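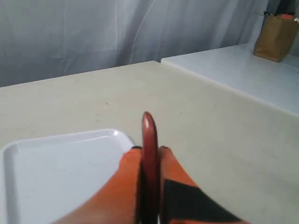

Ticket: Scanned PDFs arrive in the shared folder with zero size
Product: Gesico document server, connected to Stedent office scanner
Opened by: Ningsih Menon, Jindalgate office
Assigned to: Tarmo Pētersons
Status: Resolved, waiting for confirmation from second floor

Problem as reported

Since the update in September, when I scan a document longer than a few pages, the file appears in the shared folder but it has a size of 0 KB and does not open. Short documents are fine. The scanner display says "Sent" in both cases, so my colleagues believe that the document is saved and they put the paper in the archive box. This is the part that worries me the most.

I already tried the following before opening the ticket:

Restarted the scanner from the menu, and then with the power switch.
Scanned in black and white instead of color.
Changed the destination to my personal folder. Same result.
Scanned to e-mail. This works, also with long documents.

Ningsih

First answer, 9:40

Hello Ningsih, thank you for the clear list, it saves me time. If e-mail works then the scanner itself is healthy, and I will look at the connection to the folder. Could you please tell me how many pages the smallest failed document had, and which resolution you use?

Tarmo

Reply, 10:15

The smallest one that failed had 20 pages. The resolution is what the scanner proposes, I did not change it. I tried the same document again at a lower resolution and it arrived correctly. So maybe the question is the file size and not the pages.

Log of the investigation

11:05 — Checked free space on the server. The disk is 70 percent full, so this is not the cause.

11:20 — Checked the permissions of the scanner account. It can create, write and rename. No change from before the update.

11:50 — Asked for a test scan while I was reading the server log. The scanner opens the file, starts to write, and after 3 seconds the server closes the connection with the message "write timeout". The empty file stays in the folder.

13:30 — Compared the settings with the server in the Hutapea office, where the same scanner model works well. There the write timeout is 2,000 seconds. On our server the update has put it back to the default value.

13:45 — Changed the value to be the same as in Hutapea and restarted only the file service. Users were disconnected for a short moment, sorry for this.

14:10 — Ningsih repeated the test with the document that failed in the morning, at the normal resolution. The file opens and all pages are there.

What still has to be done

Please search the shared folder for files of 0 KB and scan these documents again. I cannot recover them from the server, the content was never written. If the paper is already in the archive box, the file name shows the hour of the scan and this should help to find it.

I have also written the timeout value in the notes for the next update — it was not there before, and this is my mistake.

Reply, 15:25

Thank you, Tarmo. On our floor everything is scanned again. I am waiting for an answer from the second floor, please keep the ticket open until I write.

Ningsih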